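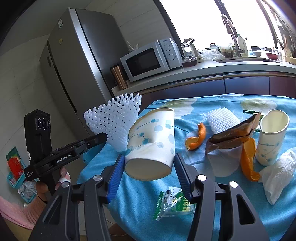 Pappbecher mit hellblauen Punkten auf dem blauen Tuch

Die zweite Strophe
Eine Erzählung
28.08.2025

1. Der Anruf

Kosmas Tsakiris war einmal Sänger gewesen, und in Stidilport wussten das noch ziemlich viele Leute. Seine Gruppe hieß Condamora. Sie hatte eine einzige Platte gemacht, und auf dieser Platte war ein Lied mit dem Namen Vuvura, das im Radio lief, meistens nachts. Das Wort bedeutete nichts. Kosmas hatte es beim Singen erfunden, als ihm der Text fehlte, und später wollte es keiner mehr ändern.

Seit 20 Jahren hatte er nicht mehr auf einer Bühne gestanden. Er reparierte Akkordeons in einer Werkstatt hinter dem Hafen, und wenn jemand ihn nach früher fragte, antwortete er höflich und kurz.

Dann rief Vangelis Rallis an. Vangelis hatte in der Gruppe den Bass gespielt und war nach dem letzten Konzert ohne Abschied in den Zug gestiegen.

«Sie wollen die Platte noch einmal herausbringen», sagte er. Er sagte nicht Guten Tag. «Das kleine Haus, Vrettos, weißt du noch? Der Sohn macht das jetzt. Aber er will ein neues Stück dazu.»

«Wir haben kein neues Stück.»

«Wir haben eine halbe Strophe», sagte Vangelis. «Ich habe sie auf einer Kassette gefunden. Du singst, und dann hustest du, und dann ist Schluss.»

Kosmas erinnerte sich an den Husten. An die Strophe erinnerte er sich nicht.

2. Die Kassette

Vangelis kam zwei Wochen später mit dem Bus. Er war dünner geworden, und er trug noch immer die Schuhe mit den hohen Absätzen, in denen er schlecht gehen konnte. In seiner Tasche hatte er die Kassette, ein altes Abspielgerät und ein Paar Socken. Mehr wollte er offenbar nicht brauchen.

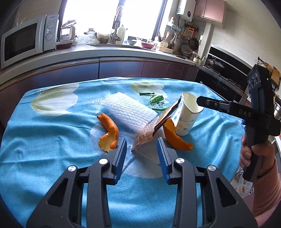 Sie hörten die Aufnahme in der Küche, weil es in der Werkstatt zu sehr hallte. Zuerst kam lange nur Rauschen, danach eine Tür, danach eine Gitarre, die nicht richtig gestimmt war. Kosmas sah beim Zuhören nicht auf das Gerät. Er sah auf das blaue Tischtuch mit den großen, blassen Blüten, die ein wenig wie Tulpen aussahen, und folgte mit dem Finger dem Rand einer Blüte, bis seine eigene Stimme kam. Sie war hell und sehr sicher. Er hätte diesen jungen Mann gern etwas gefragt, aber er wusste nicht, was.

«Wer nach Hause will, geht langsam», sang die Stimme, «denn das Haus geht auch.» Dann der Husten.

«Was soll das heißen?», fragte Vangelis.

«Das frage ich dich. Du hast doch neben mir gestanden.»

«Ich habe gespielt. Auf den Text habe ich nie gehört.»

Kosmas musste lachen, obwohl er es nicht wollte. In 31 Konzerten hatte er geglaubt, dass wenigstens Vangelis die Worte verstand. Er hatte sich sogar manchmal zu ihm umgedreht, bei den Zeilen, die ihm wichtig waren, und Vangelis hatte jedes Mal genickt.

«Und warum hast du genickt?»

«Ich habe gezählt», sagte Vangelis.
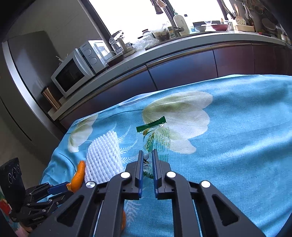

Am Abend gingen sie noch zum Wasser hinunter. Es wehte kaum Wind, und die Fähre lag mit allen Lichtern am Kai. Vangelis erzählte von den Jahren, in denen er auf Schiffen gespielt hatte, Tanzmusik, jeden Abend dieselbe Reihenfolge. Einmal hatte ein Gast sich Vuvura gewünscht. Der Kapellmeister kannte das Lied nicht und fragte die Musiker, wer es kennt. Vangelis hatte nicht die Hand gehoben.

«Warum nicht?»

«Es war deins.»

«Der Anfang ist ein Basslauf», sagte Kosmas. «Vier Takte bist nur du zu hören. Die Leute haben geklatscht, bevor ich überhaupt den Mund aufgemacht habe.»

Vangelis blieb stehen, wahrscheinlich wegen der Schuhe. Er hielt sich an einem Geländer fest und schaute auf die Fähre.

«Das hast du mir nie gesagt.»

«Nein», sagte Kosmas. Es wäre damals leicht gewesen, es zu sagen. Er hatte in jenen Monaten mit vielen Menschen gesprochen, mit Journalisten, mit Kellnern, mit dem Vater Vrettos, der immer zu spät bezahlte. Zu Vangelis hatte er gesagt: lauter, leiser, noch einmal.

Sie kehrten um, als die Fähre ihre Rampe hochzog. In der Küche spulte Kosmas die Kassette zurück, und sie hörten die halbe Strophe noch einmal und dann noch einmal. Beim dritten Mal nahm Vangelis einen Bleistift und schrieb die Zeile auf die Rückseite seiner Busfahrkarte. Darunter zog er einen Strich, und unter dem Strich war noch Platz für eine zweite Zeile.
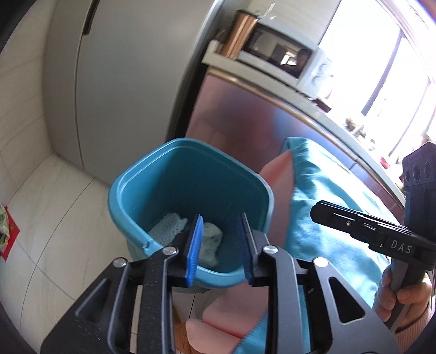
3. Die Aufnahme

Der junge Vrettos hatte im September einen Raum für sie gemietet, in einer früheren Schule. Er war freundlich und sagte zu beiden Herr. Von der alten Platte, erklärte er, seien damals 223 Stück verkauft worden, und er suche noch den Käufer, der zwei genommen habe. Es war ein Scherz, aber Kosmas brauchte eine Weile, bis er ihn verstand.

Die zweite Zeile fehlte noch immer. Kosmas hatte in der Werkstatt viele Möglichkeiten probiert, auch im Bett und beim Rasieren. Alle reimten sich, und alle klangen wie ein älterer Mann, der einen jüngeren korrigiert.

«Wir fangen einfach an», sagte Vangelis und nahm den Bass.

Er spielte vier Takte allein. Es war nicht der Lauf aus Vuvura, aber er war mit ihm verwandt, langsamer, mit einer Pause an einer Stelle, an der man keine Pause erwartete. Kosmas stand am Mikrofon und hatte die Busfahrkarte in der Hand. Er sang die Zeile von damals. Seine Stimme war tiefer, und beim Wort «langsam» wurde sie rau.

Dann kam die Stelle mit dem Husten. Kosmas sah hinüber. Vangelis nickte, und Kosmas konnte an seinen Lippen erkennen, dass er diesmal nicht zählte. Er sprach die Worte mit.

«Soll ich anhalten?», fragte der junge Vrettos durch die Scheibe.

Kosmas schüttelte den Kopf. Der Bass ging weiter, und er wartete auf die Pause, holte Luft und sang hinein.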